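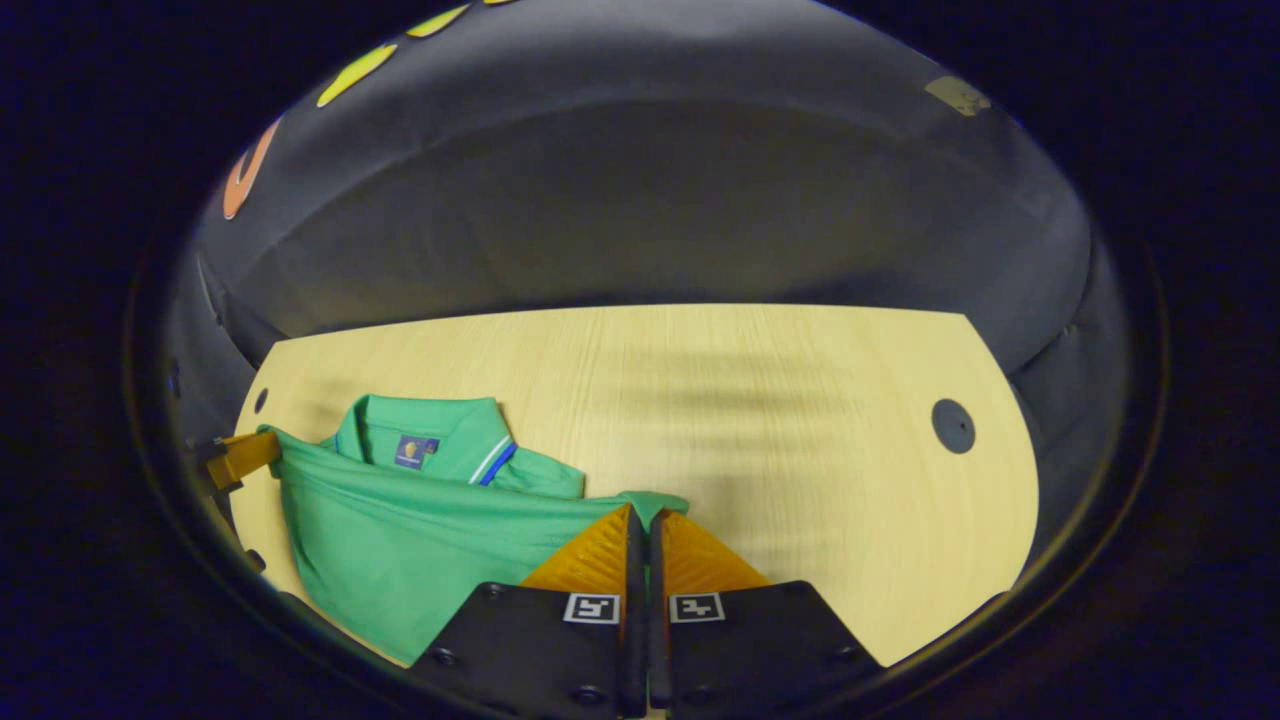
*Jerome Lumanlan*

Many subscribers to the Nurari streaming service watch only the titles shown on the home screen. The catalog holds over 3000 films, and most of them never appear there. The steps below explain how to find older and lesser-known films, save them to a list, and keep that list in working order. They apply to the television app and the web player. The phone app uses the same menus under slightly different icons.

## Before you start

Update the app to the current version and sign in with the main profile. Child profiles cannot open the full catalog, and titles rated 18 are hidden from them.

## Open the full catalog

1. From the home screen, select **Browse**.
2. Scroll past the featured rows to **All Films** and select it.
3. Open **Sort** and change the setting from "Popular" to "Date Added, Oldest First."
4. Select **Apply**.

The catalog loads 20 titles at a time. On a slow connection, wait for each group to finish loading before you scroll further, or the app may return to the top of the page.

## Narrow the results

Select **Filter** to limit the catalog by language, decade, or running time. Short films are listed under "Under 40 Minutes" and are left out of the general results unless this box is checked. Viewers looking for the Flakudside documentaries, for instance, will find most of them only in this way.

Search by studio is also supported. Enter the full studio name, such as Mofokeng or Pestberg, and choose the result marked **Collection**. Partial names return film titles only.
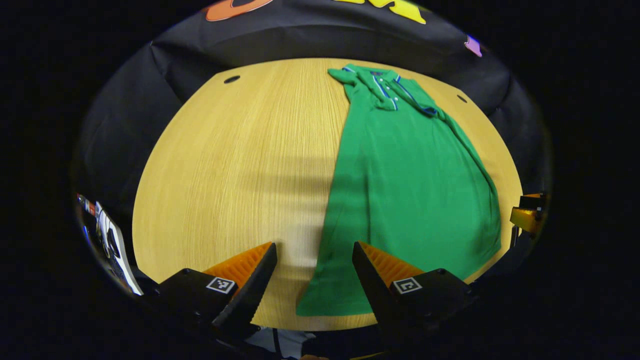
**Will a saved film stay on my list after it leaves the service?**

The title is removed from your list on the day its license ends, and it must be added again if it comes back.

## Save and check your list

Select the plus sign on any title page to add the film to **My List**. To see which films are leaving soon, open the list and sort by "Expiring." Most removals take place at the end of a month, and June is usually the largest.

If a saved film does not appear on a second device, sign out of both devices and sign in again on the one used most often. Allow 2 minutes for the list to refresh, then sign in on the other device.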